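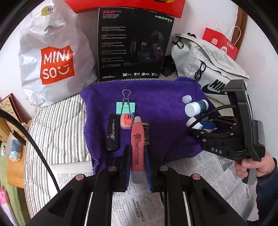
Home Forums Wallets and Exchanges Markets Search Log in

Withdrawal stuck at Feseck, anyone else?

mossbank
I put in a withdrawal from Feseck in May, 276 pounds' worth of Bitcoin, going to my own wallet. It has said "pending review" for 20 days now. No transaction ID, nothing on the chain. I've sent them my passport scan twice and a bank statement once. Support replies with the same paragraph each time. Is this normal for them? I have taken money out before with no trouble, but those were smaller sums.

tallow_jon
Had the same last year. Mine went through after 7 days. They wanted proof of where the coins came from, and the bank statement didn't count because I'd bought them on Flandeck first. Did you buy yours on Feseck or move them in?

mossbank
Moved in from Flandeck. They never asked me about that though. The email only says "additional documents may be needed".

tallow_jon
Then send the Flandeck trade history without waiting to be asked. It's under Account, Reports, and you want the CSV and the PDF. The PDF has your name on it.

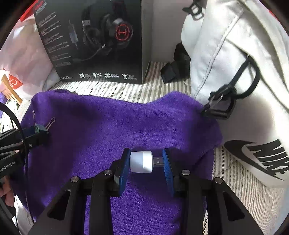
pepperpot says the trade history is a waste of time, and that mossbank should go straight to a formal complaint. Quoting from the other thread: "They sat on mine until I used the word complaint in the subject line. Paid out the next morning."

tallow_jon
That was posted before they changed the support system. A complaint now goes to a separate queue and the review stops until it's answered. I wouldn't do it first.

pepperpot
Where does it say the review stops? I've read the terms and can't find it.

tallow_jon
It was in the reply I got. I don't have it any more.

pepperpot
So it isn't in the terms. A firm holding someone's coins for 20 days with no reason given should get a complaint. You can send the trade history along with it.

gritstone
Check the address you're sending to as well. If it's a Skoryk wallet, the older versions made addresses that Feseck's checker didn't like. Mine was rejected, not held, but it might be worth a look.

mossbank
It is Skoryk, but the new version. Same address I've used before.

gritstone
Probably not that then.

harrowgate
I'd stop keeping anything on there. I moved everything to Grarier over a year ago and have had no holds.

pepperpot
Grarier charge more to withdraw than Feseck do. I paid them for 366 days, leap year included, and left. For small amounts the fees ate most of what I'd made.

harrowgate
I'd sooner pay a fee and get my coins.

mossbank
Sent the Flandeck PDF and CSV this evening, with a complaint in a separate email. Ticket now says "documents received", which it didn't say before. The price has dropped since I asked for the withdrawal, so it's worth less than the 276 anyway.

tallow_jon
The number of coins should be the same though. Check the network fee they quote when it goes, mine was higher than the one on the form.

mossbank
Will do. I'll post when there's a transaction ID.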